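Small Bedrooms, Summer Bedding
June

Readers in Wastport have been asking about woven mats now that the nights are warm. The usual way is to leave the quilt on the bed and lay the mat over it.

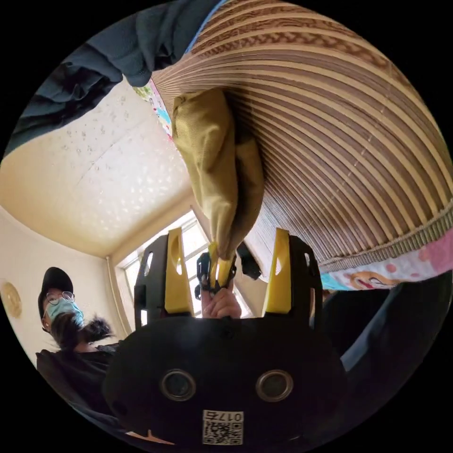
Olive cloth, held by one end.

Clothes come off the bed first — folded or hung.

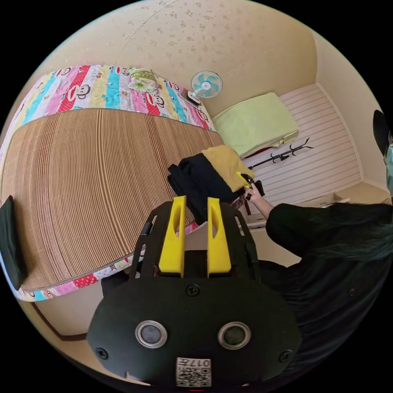

Mat over a monkey-print quilt.

Center the mat so the quilt shows on all sides, then smooth it lengthwise.
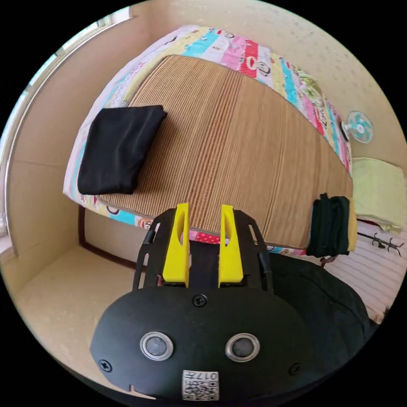
Daithí Dolan writes that he airs his mat for 2 hours before it goes on, and wipes it with a damp cloth every 14 days.

Keep a knit sweater handy for cooler evenings.
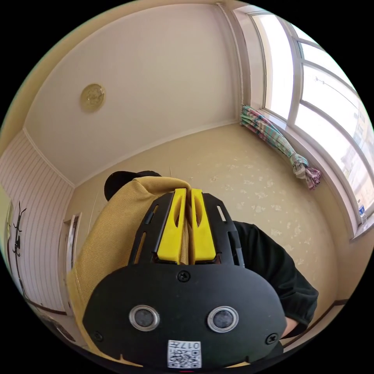

By Úna Hanrahan

Send bedding questions before the July issue.

Recent items
Storing Winter Quilts
Hooks for Narrow Walls
Cleaning a Wall Fan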